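Robots on a Saturday-style outing: our visit to Grabner

I'd been looking forward to the Grabner open day ever since the flyer went up by the coffee machine in June, and it didn't disappoint! A small group of us carpooled over (thanks for driving, Eluned) and we got there just as the doors opened, which meant first pick of the donuts.

Eluned Ruddock runs our Jitholm workshop and she had a whole page of questions with her. She spent most of the morning at the bin picking table - that's where an arm has to reach into a bin of parts and take out one piece at a time. It sounds easy until you think about how blocks lie every which way and lean on the walls. The engineer giving the talk said shiny metal bins are a pain for the vision software, and that got a lot of nodding from the back row. I liked that they let us ask anything, even my question about what the thing does when it gets stuck (it backs off and tries a different piece).
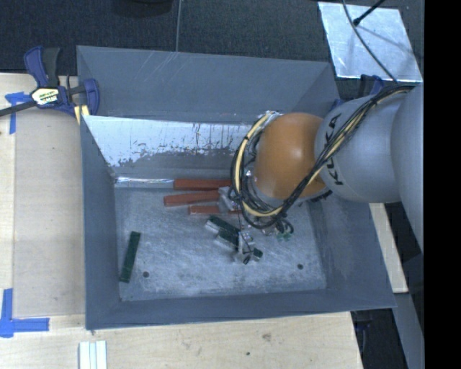 The KUKA arm at work in the metal bin, with red and green blocks to pick from.

They're doing another open day on July 26, 2025, from 11 to 2. There's no charge, but parking is tight, so share a ride if you can. Tell Eluned if you want a seat in her car - and bring a sweater, the hall is chilly!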